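How to Test Whether a Machine Can Tidy Small Clothing

Contents: Scope / What you need / Setting up the task / Running trials / Scoring / Reading the result

Scope

This page covers one chore: picking small knit items off a flat surface and placing them in an open bin. It is a useful first test for any system sold or described as ready for household work. The bin is easy to reach, there is no folding, and a child of four can do it. Results on this chore are often quoted as evidence that laundry is nearly solved. They are not evidence of that, and the procedure below shows where the gap lies.

The procedure was written for two-finger grippers. It has been used with the Solen arm pair and the Griltport mobile base. Suction tools and five-finger hands need different scoring and are not covered.

What you need

A table with a plain, matte top. A lightweight storage bin with low sides. Gloves, mittens and socks in at least two sizes, including children's sizes. Tape for marking item positions. A timer. A notebook or spreadsheet.

Do not substitute felt squares or beanbags for the clothing. Both are easier to grip than a glove and will raise the score.

Setting up the task

1. Place the bin on one side of the work area and the items on the other. The arm that picks should not have to cross the arm that steadies the bin.

2. Lay each item flat. Vary the direction of the fingers and cuff between trials. A system that has only seen cuffs facing the near edge may fail when the item is turned.

3. Leave at least one gripper width between items for the first block of trials. Remove this gap in the second block.

4. Check the bin. An empty plastic bin weighs very little and will slide if a gripper touches the rim. Do not tape it down. Handling a bin that moves is part of the chore.

If you are collecting human demonstrations first, have the person do the task with hand-held grippers of the same type the machine will use. Bare-hand demonstrations transfer poorly to two fingers. A person pinching a glove with bare fingers relies on touch at the fingertips, and most two-finger tools have none. Route the cables back along the forearms and let the person practice before recording.
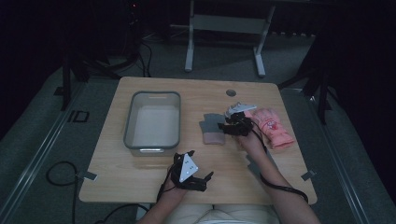
Keep the approach consistent. The fingers should come down over the thickest part of the knit, close until they meet resistance, and lift straight up before moving sideways. Dragging the item toward the bin is faster in some cases but teaches the machine to push clothing off the table when the bin is farther away.

The Flakanent training set, which we used for the figures on this page, holds 1,062 demonstrations. After removing those with dropped items or a missed recording start, 277 were set aside for checking and the rest used for training.

Running trials

Run each block without touching the items between picks. If an item falls to the floor, leave it there and record a loss. If the machine stops, wait one minute and record a stall. Do not restart it by nudging the item.

Change the lighting once per session. Dim rooms are common in homes, and dark gray knit on a poorly lit surface is a frequent cause of missed grasps.

Scoring

Score each item separately:

2 points: item fully inside the bin on the first grasp.
1 point: item inside the bin after one or more regrasps, or hanging over the rim.
0 points: item on the table, on the floor, or still in the gripper when time runs out.

Report the percentage of items that scored 2, then the mean time per item. Do not report the mean score alone. It hides regrasps, and regrasps take up most of the time.

Reading the result

With spaced items, our setup placed 71 percent on the first grasp. With items touching, the most common failure was a double pick, where two items came up together and one fell on the way. The Long controller update in September reduced stalls but did not change the double pick rate.

A person clears the same table in 5 seconds. A machine that needs several attempts per glove may still be useful if it can run unattended, so test for that separately with a longer session.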